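Reading time: 2 min

6.4 Grip Loss and Cable Snag During Bin Picking

Fault 2086 (grip not confirmed) stops the Rurkach cell when the fingers close and the part sensor reports nothing. The arm holds its last position inside the bin. Do not jog it out until the steps below are complete.

CAUTION: Air pressure remains on the gripper after a fault stop. The fingers can close without warning.

1. Press the emergency stop and lock out the air supply.
2. Wait 14 seconds for the line to vent.
3. Check the cable loop at the wrist. It must not touch the bin wall or a clamp.
4. Check both bin clamps by hand. Tighten any that turn.
5. Remove blocks that lie against a wall or across one another.

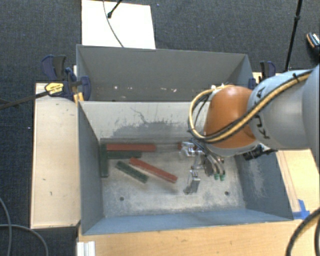
Hyun-seo Bang asked whether step 3 could be skipped when the fault clears on the first reset. At Bidar the reset had cleared it every time, and the loop had still caught on the fourth or fifth pick afterward. The step is mandatory in all cases.

6. Restore air and release the emergency stop.
7. Select manual mode at reduced speed. Raise the gripper straight up by 200 mm before any wrist rotation.
8. Run one empty cycle, then one pick.

Note: If the fault returns within 26 picks, replace the finger sensor (see 8.2). Do not raise the grip force to clear the fault. Higher force hides a bad sensor and marks the blocks.

Step 7 revised 22 March 2025, É. Deschamps.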